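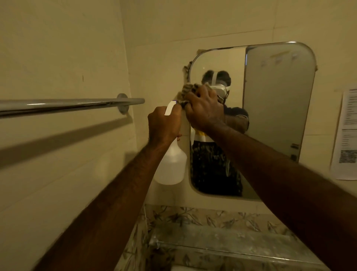 Spray the cloth, leave the glass alone

Myroslav Zakharchenko

Most written instructions for cleaning a bathroom mirror tell the reader to spray the glass and wipe it off. I think the instruction is wrong for any mirror with a metal rim, and I have argued this in the housekeeping notes at Idcombe for long enough that it deserves to be set out in full.

Idcombe has 135 rooms, each with one mirror over one sink. The mirrors are replaced when the silvering fails. Failure begins at the edge in nearly every case I have recorded, most often along the bottom, as a dark line that widens over the years. The mechanism is simple. Liquid sprayed on a vertical surface runs down. It collects where the glass meets the rim, and it stays there by capillary action after the visible surface has dried. Ammonia and acid products both attack the backing. Plain water does too, given time.

A cloth dampened away from the mirror carries enough liquid to lift toothpaste and skin oil, and it does not carry enough to run. Two pulls of the trigger into a folded cotton cloth will do a mirror of ordinary size. I start in an upper corner, work across, then down in overlapping passes, and finish the perimeter with a dry part of the cloth. Corners come first because a flat hand skips them. On a rounded corner the cloth has to be bunched and turned, which takes a few seconds and is the step most often left out.

The top few inches of the glass deserve more attention than they get. Gray smudges in that band usually survive several cleanings, as the person cleaning looks at eye level and stops when the reflection is clear. Light from the side shows them up. Light from above the mirror hides them.

The objection I hear is about time. Rutora, who supplied our products until November, timed their own spray-and-wipe method against mine in an empty room and found theirs faster. I accept the result. It measures the mirror alone, however. Overspray lands on the wall, the shelf and the faucet, and it dries there as spots that someone has to remove. Their timing stopped before that work began.

There is also the matter of the cloth. Old cotton, washed many times and cut from shirts or sheets, does the job as well as the Pranex microfiber we trialed, provided it was never washed with fabric softener. Softener leaves a film, and the film transfers to glass. Pattern and color are irrelevant as long as the dye is fast. We went through 50 microfiber cloths in the trial and I could not find a difference on the glass that justified the order.

The same bottle and a cloth can then go to the sink, but I would treat the sink as a separate job with its own rules. A ceramic basin has no backing to protect, so it may be sprayed directly. The back corners hold residue, and the fingers have to push the cloth into them.

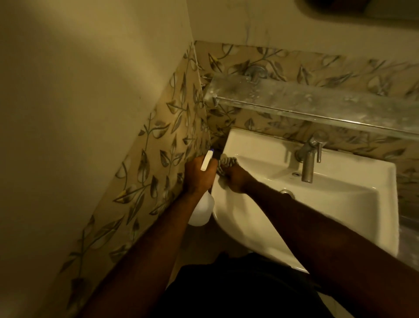 The shelf between the two

A frosted glass shelf is the worst surface in a small bathroom. Its texture holds water spots that would wipe off clear glass in one pass, and it sits exactly where drips from above and splashes from below both arrive. It should be done after the mirror and before the basin – dirt travels down, and the order of work should follow it.

Dilute white vinegar removes most mineral spotting on the glass. Keep it off the grout, and rinse any metal bracket it touches. Palamarchuk, whose maintenance sheets I otherwise recommend, advises a scouring pad for stubborn spots. I disagree. A pad polishes the high points of the frosting and leaves shiny patches that cannot be repaired. A second application of vinegar, left for five minutes under a wet cloth, is slower and does no harm.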